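June
By Masanobu Tamura

The Longest Job on the Field

Jumton High lost a playoff game two years ago on a snap. The punter was standing at his own goal line with a three-point lead. The ball went over his head and out of the end zone, which made it a one-point lead, and Mansour returned the free kick to midfield and kicked a field goal as time ran out. The snapper was a junior. He had been the backup center all season and he was on the punt team for the usual reason, that somebody asked in August who could snap and he put his hand up.

I was on the Jumton sideline that night as an assistant with the linebackers. I had no part in the kicking game and I remember being glad of it. The following winter the head coach gave me the kicking game.

What follows is how we went about teaching long snapping at a school with 16 seniors on the roster and no specialist coach. I talked to coaches at Sumgate and Mansour for this piece too, and where they do it differently I say so.

Most high school teams I've watched practice punting in the last ten minutes of the day. The coach has the horn in his hand. The first unit gets a few reps, one is bad, everybody groans, the next one is fine, and they move on. I ran it that way myself at two schools. The snapper gets a handful of live balls a day, all of them when he is tired, and the only coaching he hears is "get it back there" or "don't lob it."

The first thing we did was find out what we had. In March I asked for anybody who wanted to try, and we had tackles, a tight end, a soccer player who had never worn a helmet, and the boy who had snapped the ball over the punter's head. He came to every session. I didn't ask him about it and he didn't bring it up.

We started without bending over. Two players stand facing each other, ball overhead in both hands, and throw it back and forth like a soccer throw-in. The snapping hand grips it close to the way a quarterback would. The guide hand rests on top. The elbows stay in and both hands finish with the palms turned out. If the ball wobbles, the guide hand is doing too much, nearly every time. We did this for two weeks and the players got bored, and I let them be bored.

Then we turned them around. The stance is where young snappers go wrong, and it's where I spent most of my time learning. Feet a little wider than the shoulders, toes even or close to it. Weight on the balls of the feet. The ball goes out far enough that the arms are nearly straight, with the seams where the player can find them without looking for long. The hips have to be high enough that the ball can travel through the legs on a straight line. A kid who plays guard wants to sit down in his stance, the way he's been taught for blocking, and when he sits, the ball comes out high.

A high snap and a low snap usually have simple causes. High means the hips were low or dropped during the snap. Low means the hands quit early, and the forearms never came back through the thighs. Left or right is the feet, or one hand pulling harder than the other. I wrote those on an index card and kept it in my pocket the first season. The Sumgate coach teaches nothing else until his players can tell him, with no help, why the last ball missed.
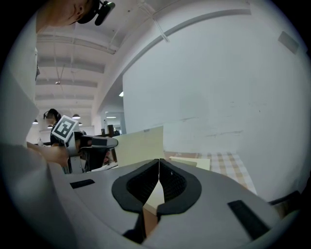 Last updated: June, 9:40 a.m.

By May we had three snappers who could reach the punter in the air. The distance matters less than people think. A snap that gets there on a bounce in May will get there in the air by August if the hands are right, and a boy who is muscling the ball to reach the distance builds habits you'll be fixing in October. We started every new snapper close and moved him back only when he had six good balls in a row. Some of them moved back in a day. The tight end took most of the spring.

The target is the punter's belt to the bottom of his numbers, on his kicking side. We used a pitching net from the baseball shed and tied a square on it with athletic tape. It isn't a perfect tool, as a net can't catch a ball or tell you if it was hard to catch. A real punter complains, and you want the complaining. But the net is there before school when the punter is asleep.

We charted everything. A student manager kept a notebook with one line per snap: hit, high, low, left, right. Between the first day of camp and the end of the season, our starter made 2,067 snaps that went in the book. At the start of camp he hit the square on 70 percent of them. I won't give his final number, as we changed the size of the square in September when he'd outgrown the old one and the two can't fairly be compared. The notebook did show that he missed high when he was tired and left when there was a rusher lined up over him. You can plan practice around that.

Mansour doesn't chart. Their coach told me he tried a phone app called Tilident one summer and gave it up, and that he'd rather have the manager shagging balls so the snapper gets more reps. They've had a good snapper every year I've been around, so I don't argue.

The rusher is the part that gets left out. In high school ball, the man over the snapper is limited in what he can do at first, and young players should know the rule their own state uses. Even so, the snapper has to put the ball where it belongs, get his head up, take a step back and be a blocker, all while the man who lined up across from him is moving. We add that in layers. First a coach stands over the ball and does nothing. Then he holds a bag. Then he claps and yells. Then he takes a step to one side after the ball moves and the snapper has to get his hands on him. It was the second week of camp before we used a live player.

I'll say something here about who should do it. Plenty of coaches use the center, and at a small school you may have to. I'd look elsewhere first. The center has a full day already, and if he rolls an ankle you've lost two jobs on one play. A backup linebacker or tight end can cover a punt once he's snapped it – and he has time during offensive periods to go off with the punter and work. Our soccer player ended up as the snapper on field goals and extra points. He still hadn't played a down anywhere else by the end of the season, and he got a varsity letter like everyone else.

Field goals are a different snap. It's shorter and there's a holder on one knee with his hands out, so speed counts for less and the laces count for more. If the snapper throws the same ball at the same distance every time, it will turn over the same number of times before it arrives. When the laces come back wrong, have him rotate the ball a little in his stance, or let the holder move up or back by half a step. We fixed ours by moving the holder. It took one afternoon, and I'd worried over it for a month.

Wet balls need their own day. We keep two buckets by the hose and dunk the ball before every snap, and the first session is always ugly. The snapper has to trust a firmer grip and slow down slightly. The Sumgate coach also has his players snap with cold hands, and sends them out without hand warmers on purpose. I've not gone that far.

The boy who had the bad snap won the punting job in August of his senior year. He was the starter in the notebook. We played Mansour again, in the regular season this time, and punted five times. One snap was a little high and the punter took it at his face mask and got the kick away. We lost by ten for other reasons, mainly that we couldn't tackle their fullback.

He's in college now and doesn't play. He came back in the spring for an hour and worked with the new group, two sophomores and a freshman. The freshman sits down in his stance and everything he throws is high. We have until August.

Related articles
Picking a Punt Scheme When You Only Have One Punter
Holder Drills for a Short Practice
What the Sumgate Scout Team Does All Week
Onside Kicks: Who Belongs on the Hands Team
Planning a Summer Lifting Schedule Around Two-Sport Players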